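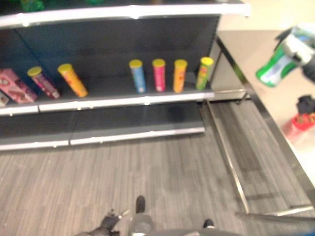
Go early or you'll get the picked-over shelves, a reader wrote to me after my last trade fair post, and she was right, though I still didn't make it to Wollutau before 3 in the afternoon. Train was slow. Then the badge line.

So, quick notes on the shop fittings hall, October, before I lose the scraps of paper.

Flilus had the mock convenience store. Dark gray back panels, white shelf edges, gray wood-grain planks on the floor. Looks good, much better than the all-white one they showed in spring. The yellow lids on the snack canisters really jump out against that gray. Four of them upright in a bunch, pink, orange, light blue, a green and yellow one, then a big gap, then two more leaning over next to a pink box. Bottom shelf bare. I liked seeing it that way to be honest, you get a look at the seam in the front edge, and at how the dark surface picks up the light. Brochures never show a seam.

Asked about shelf depth. Got a brochure.

The beige-topped counter next to it: dark metal border, silver rails down by the floor. Would want to know how you mop under that. Forgot to ask.

Kimaro was two aisles over, stand 92. Baskets, hooks, price rails. Bought nothing, took a sample rail, it's in my coat somewhere. Their clip-on dividers would sort out leaning canisters in a minute, cheap too if you order by the box.

Otex only does lighting now. Strip lights for under the shelf lip, seven whites to pick from, I could tell maybe two of them apart. Staff very patient with me. Catalog number for the warm one is 1213, writing it here so I can find it agian.

Food: soup, fine. Coffee line too long. Coat check closes at 7, which they dont put on the map.

Next year, morning train. And will measure our own back wall first, I was guessing the whole time when people asked me for the width.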